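From: Josefien De Smet
To: Rutherford owners list
Date: 22 May 2023
Subject: Re: [Rutherford] Wet carpet, passenger side, shop wants $600

Lợi Nông wrote:

> Hi all, I have the Rutherford wagon with the factory sunroof. The passenger side carpet has been damp since the winter and last week there was enough water under the mat to slosh. I took it to Buvach and they want $600 to take out the dash trim, reseal the windshield and dry the carpet. They said it was "most likely the glass" but they didn't run a hose on it while I was there.
>
> Does that price sound right? And would you do the glass first or look at something else? The windshield is original as far as I know. The coolant level hasn't moved. The AC works fine. I park on a slope with the nose down, if that matters.
>
> Thanks,
> Lợi

The slope matters. I would not pay for the windshield yet.

On the wagons with the sunroof there is a drain tube at each corner of the tray. The front two run down the windshield pillars and come out near the door hinges. If you park nose down, all the water in the tray goes to the front, and if the passenger side tube is plugged or has come off its fitting, it overflows onto the headliner or runs down inside the pillar and ends up under the carpet. Mine did this for most of a year. I also thought it was the glass.

You can check it at home in 30 minutes.

1. Open the sunroof and find the small hole in the front corner of the tray. Wipe out the dirt and leaves around it first so they don't go down the tube.
2. Pour a small cup of water in slowly. Open the passenger door and watch by the hinges. It should come out in a steady stream within a few seconds. If it sits in the tray or drips, the tube is plugged.
3. If it drains away but nothing shows at the hinge, the tube is probably off at one end. Stop pouring, because that water is going into the car.
4. To clear a plug, use a length of string trimmer line with the end rounded off. Push gently and twist. Don't use compressed air from the top. Afia Yakubu did that on hers and blew the tube off the lower fitting, and then the kick panel had to come out to get it back on.

If the drains are good, do the hose test on the glass. One person sits inside with a flashlight and the other runs water along the bottom of the windshield, low pressure, then up the side, then across the top. Stay in each spot for a few minutes. Going straight to the top tells you nothing about where it gets in.

Also look at the cowl under the wipers. There is a rubber flap on the passenger side that packs up with leaves, and then water goes into the cabin air intake. If your cabin filter is wet or has a tide mark, that's your leak.

On the price, I can't say it is unfair if they really do pull and reset the glass. Akua Ankrah had hers done by the mobile glass guy in Fakodbridge and was happy with it, but that was with a new windshield after a rock hit and insurance paid. I would ask Buvach to show you the leak before they start, and to put in writing what happens if the carpet is wet again in June. A shop that is sure of the answer shouldn't mind.

Whatever it is, get the carpet up soon. The foam underneath holds a lot more than you'd think, and there is a wiring connector under the passenger seat that sits right in it. Mine went green and took out the seat heater. Two bolts at the front of the seat, two at the back, unplug the battery first and wait a bit before you touch the yellow connector. Prop the carpet up on blocks and put a fan under it. It took 3 days for mine to dry with a fan and a dehumidifier going.

Huiling Yuan has the trim clip numbers if you break any on the pillar – you will break at least one. The Orier brand ones fit but are a bit loose.

Let us know what the cup of water does.

Josefien
Wagon, 2.0, manual, bought used 30 miles from home and never regretted it much

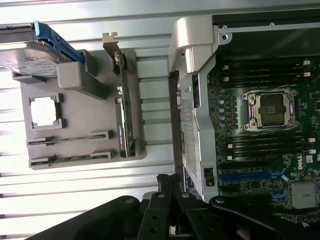
## List reminders

Please trim quoted messages before replying, and put the model in the subject line if you are selling parts.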